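Research > Marine life > Interviews

Print this page | E-mail this article

Counting jellyfish stings: an interview with Siiri Leinonen

Sting records from bathing beaches are usually kept for first aid purposes and seldom looked at again. Siiri Leinonen has spent four summers collecting them from the coast at Mokville, where lifeguards write down every case they treat, and comparing them with wind, tide and water temperature. Her study covers 17 beaches, all of them with a staffed first aid post between June and the end of August.

The first thing she wanted to discuss was the word "attack", which appears in many of the older logbooks. "A jellyfish has no brain and does not choose a target," she said. "The stinging cells fire on contact, and they fire at rope and seaweed as well. I record it as a contact event. If the lifeguard has written 'attack', I keep the original word in a separate column."

The sting itself is a mechanical process. Each stinging cell holds a coiled, hollow thread under high pressure. When the trigger on the outside of the cell is touched, and certain chemicals are present, the thread turns inside out and enters the skin. Cells on a detached tentacle can still fire, and so can those on an animal lying on the sand.

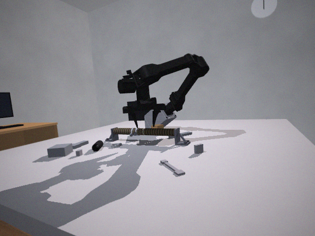
Simulated robot arm above a ribbed rod held between two end supports.

Leinonen's main result concerns wind. On the Mokville coast, a steady onshore wind lasting a day or more was followed by higher sting counts on the west-facing beaches. The east-facing beaches showed no clear pattern. Water temperature, which she had expected to be the stronger factor, explained little once wind was included.

"Temperature matters over the season, for growth," she said. "Over two or three days it tells you very little. The animals swim, but weakly, and on that scale they go where the surface water goes. So the wind direction on the previous day is more use to a lifeguard than the thermometer."

The time of day also showed up in the figures. Of the stings treated, 41 per cent were logged between noon and 3 p.m. She does not read this as a change in the behaviour of the jellyfish, as those are the hours when most people are in the water. To correct for it she needed a head count of bathers, and only some of the beaches kept one. Where a count existed, the midday peak almost disappeared.

Asked how reliable the logbooks were, she gave a cautious reply. Mild stings are often not reported. Children are brought to the post more readily than adults. A busy lifeguard may enter a group of stings as one line. In the second summer she asked the posts to use a printed card with tick boxes for the part of the body, depth of water and whether tentacle was still on the skin. The number of complete entries went up, and so did the number of stings, which makes the first summer hard to compare with the rest.

"I have left the first year out of the wind analysis," she said. "It is in the appendix for anyone who wants it."

The records were entered in Clasari, a database she set up for the purpose, and each entry was checked against the original page. Species was the weakest field. Most bathers do not see what stung them, and a weal on the leg is poor evidence. Lifeguards named a species in nearly 22 per cent of cases, and Leinonen accepts only those where an animal was kept or photographed.

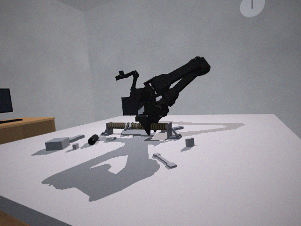
The arm with its gripper lowered onto the rod, in computer simulation.

On treatment she would speak only in general terms. The right rinse depends on the species, and vinegar, which is advised for box jellyfish, can make some other stings worse. Her advice for the Mokville coast is to get out of the water, leave the skin unrubbed, rinse with sea water, lift off any tentacle with tweezers and go to the first aid post. Fresh water should be kept off the area at this stage. Anyone with trouble breathing, chest pain or a sting to the eye needs emergency help.

The next stage is a daily forecast for the lifeguard posts, to be tried first at Rankin Bay. It will use the previous day's wind and give three levels: low, raised and high. Leinonen does not plan to publish it to bathers until it has run for a full season. "A warning that is wrong half the time gets ignored," she said. "I want the error rate written down before anyone puts up a flag."

Reader comments (3)

dunlin_tom
We swim off the west side most mornings and would agree about the wind. Two days of westerlies and you can see them from the slipway. Does the count include people stung by dead ones on the beach?

Mrs P.
My son was stung at Rankin Bay and the post did fill in a card with boxes. The marks took over a week to fade. They asked how deep the water was, which I thought was an odd question at the time.

gullcroft
How is "onshore" defined where the beach curves? At the north end the same wind is onshore at one car park and along the shore at the next. I would like to see the angles used.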